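In defence of too much pattern

I blame the real estate people. Somewhere along the way they convinced us that a home should look as though no one has chosen anything in it, and now every kitchen I walk into is the colour of porridge. My neighbour Alina Preda had hers done in January. Lovely bench, lovely tap, lovely everything, and I stood there with my cuppa feeling like I was waiting for a dental check-up.

My nan's place in Wandov had brown swirly carpet, orange floral curtains and a bathroom with 35 green frogs stencilled above the tub (I counted them every bath night, it was that or wash my ears). Was it tasteful? Not remotely! But I could draw you every room of that house today, and I couldn't tell you what colour the walls are at my dentist's or, sorry Alina, in your hallway.
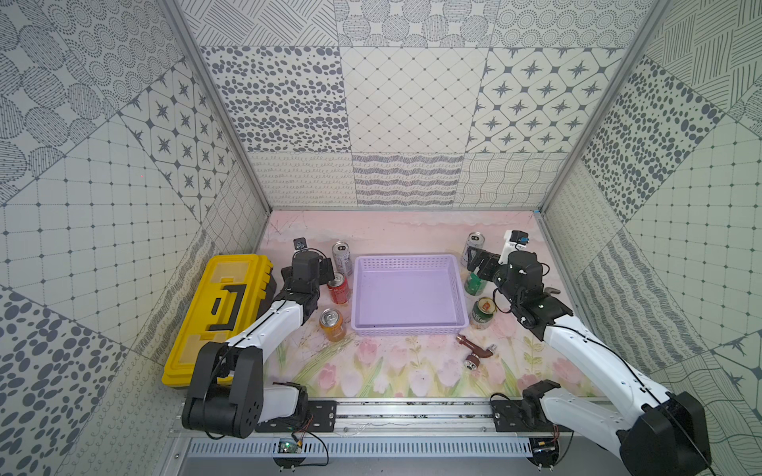 Grey-and-white patterned tiles meet pink tulips.

People get nervous about mixing, I know. They'll buy one brave cushion, panic, and take it back on the Saturday. My friend Ileana Pop reckons you just need to keep the colours on speaking terms and let the patterns argue, and her lounge room has stripes, spots and a truly enormous parrot, so I trust her completely.

And yes, I've heard the resale argument. You'll put off buyers, they say. Well, I'm not selling! I paid $80 for a roll of wallpaper with lemons all over it, it's going up in the laundry next weekend, and whoever gets the house after me can own a scraper.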